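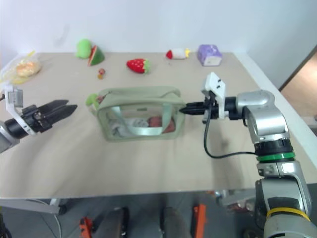 Prüfliste Zweiarmzelle, Aufgabe »Beutel packen und verschließen«
Standort Torneck, Prüfstand Hauswirtschaft, Oktober
Prüfer: Craig Drummond. Gegenzeichnung: Tímea Bognár
Bewertung: i. O. / n. i. O. / offen

1. Mechanik und Aufstellung

1.1 Tisch standsicher, Kanten ohne Grat: i. O.
1.2 Verschraubung der Sensorhalter an beiden Handgelenken: i. O. Linker Halter nachgezogen, Sicherungslack fehlt noch.
1.3 Kabelführung rechter Arm: offen. Das schwarze Kabel hängt vom Handgelenk in einer Schlaufe bis zum Gelenk mit dem grünen Ring. Beim Greifen nach innen unkritisch, bei voller Drehung des Handgelenks nicht geprüft. Clip nachrüsten.
1.4 Bodenbereich unter dem Tisch frei: n. i. O. Gegenstände im Fußraum, bitte räumen. Gilt auch für Material, das »nur kurz« dort steht.

2. Schutzfunktionen

2.1 Not-Halt, beide Taster: i. O.
2.2 Kraftbegrenzung Greifer: i. O. Vier Messungen je Seite, kein Ausreißer.
2.3 Abstand Arm zu Arm bei gemeinsamem Griff am Beutel: offen. Die Software Jutus hält den Mindestabstand in der Simulation ein, Nachweis an der Anlage steht aus.
2.4 Zugang von der Türseite: n. i. O. Bodenmarkierung abgenutzt. Zuständig: Magnus Galbraith.

3. Arbeitsgut

3.1 Beutel, transparent, blassgrüne Einfassung, Reißverschluss: i. O. Zähne und Schieber ohne Schaden.
3.2 Trageschlaufe: offen. Sie liegt quer über der Vorderseite. Gefahr, dass ein Finger einfädelt und der Beutel beim Rückzug mitgeht. Vorschlag Drummond: Schlaufe vor dem Start nach hinten legen. Einwand Bognár: Im Haushalt legt sie auch keiner vorher zurecht, also im Versuch belassen und Rückzugsgeschwindigkeit senken.
3.3 Füllgut (Tuch, Spiellebensmittel, darunter Erdbeere und Melonenstück): i. O. Keine losen Kleinteile.
3.4 Greiferfinger: offen. Spitz zulaufend, am Schieber brauchbar, an der Folie riskant. Nach jeder Serie auf Kratzer im Sichtfenster prüfen.

4. Eignung für den unbeaufsichtigten Betrieb

4.1 Einlegen fester Teile: bedingt geeignet.
4.2 Einlegen von gefaltetem Tuch: nicht geeignet. Auswertung über 122 Versuche, das Tuch bleibt zu oft an der Öffnung hängen.
4.3 Verschließen: nicht geeignet. Der zweite Arm muss gegenhalten und verliert dabei die weiche Kante.
4.4 Zeitbedarf: rund 800 Sekunden für einen vollständigen Durchgang. Von Hand deutlich unter einer Minute.

Kommentar Niall MacRitchie: Für eine Vorführung reicht der Stand. Als Haushaltshilfe würde ich die Zelle nicht freigeben, auch nicht mit Aufsicht durch Laien.

Freigabe: nur Versuchsbetrieb, eine eingewiesene Person am Not-Halt. Nachprüfung der Punkte 1.3, 1.4, 2.3 und 2.4 vor der nächsten Serie.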